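고분자 복합재료 개론
4주차 강의 노트: 열경화성 수지와 경화 거동
담당: Roos Vandenberghe

1. 매트릭스 수지의 역할

섬유강화 복합재료에서 하중의 대부분은 섬유가 부담한다. 수지는 섬유를 제자리에 고정하고, 섬유 사이로 응력을 전달하며, 수분과 약품으로부터 섬유를 보호한다. 압축 강도와 층간 전단 강도는 수지의 영향을 크게 받는다. 지난주에 다룬 섬유 방향 인장 강도와 구별해서 정리해 둘 것.

2. 주요 수지

불포화 폴리에스터: 가격이 낮고 상온 경화가 가능하다. 스타이렌을 반응성 희석제로 쓰므로 작업장 환기가 필요하다. 경화 수축률이 큰 편이다.

비닐에스터: 내약품성과 인성이 폴리에스터보다 좋다. 탱크, 배관, 선박 외판에 쓰인다.

에폭시: 접착력이 좋고 수축이 작다. 경화제 종류에 따라 가사 시간과 유리전이온도가 크게 달라진다. 주제와 경화제의 배합비를 정확히 지켜야 한다.

페놀: 난연성이 우수하고 연기 발생이 적다. 축합 반응으로 물이 나오기 때문에 기공이 생기기 쉽다.

3. 겔화와 유리화

경화가 진행되면 점도가 올라가다가 어느 시점에서 수지가 더 이상 흐르지 않는다. 이 시점이 겔점이다. 함침과 탈포는 반드시 겔점 이전에 끝나야 한다. 유리화는 반응 중인 수지의 유리전이온도가 경화 온도에 도달할 때 일어나며, 이후 반응 속도는 확산에 지배되어 크게 느려진다.
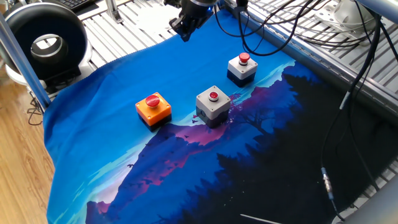
상온에서 경화한 에폭시 적층판을 후경화하는 이유는 무엇인가?
상온 경화만으로는 유리화 때문에 반응이 중간에 느려져 미반응기가 남는다. 온도를 올리면 분자 운동성이 회복되어 가교가 더 진행되고, 유리전이온도와 내열성이 높아진다.

4. 발열 관리

경화 반응은 발열 반응이다. 수지는 열전도율이 낮아서 두꺼운 적층판의 중심부 온도가 표면보다 높아진다. 심하면 변색, 균열, 열분해가 생긴다. 두꺼운 부재는 여러 번 나누어 적층하거나 승온 속도를 낮춘다. 같은 수지라도 용기에 많이 담아 두면 가사 시간이 짧아진다. 섞은 수지는 얕고 넓은 용기에 옮겨 쓴다.

5. 경화도 측정

시차주사열량계(DSC)로 미경화 수지의 전체 반응열과 경화 시편의 잔류 반응열을 잰다.

경화도 = 1 - (잔류 반응열 / 전체 반응열)

계산 예: 전체 반응열 367 J/g, 잔류 반응열 59 J/g이면 경화도는 0.84이다. 두 값 모두 수지 질량 기준이어야 한다. 섬유가 포함된 시편은 섬유 함유율을 보정한 뒤 식에 넣는다.

과제
(1) 에폭시와 비닐에스터의 경화 기구를 비교하여 2쪽 이내로 정리한다.
(2) 위 계산 예에서 잔류 반응열이 절반으로 줄었을 때의 경화도를 구한다.
제출 기한: 2019년 6월 30일

다음 주: 섬유와 수지의 계면, 실란 커플링제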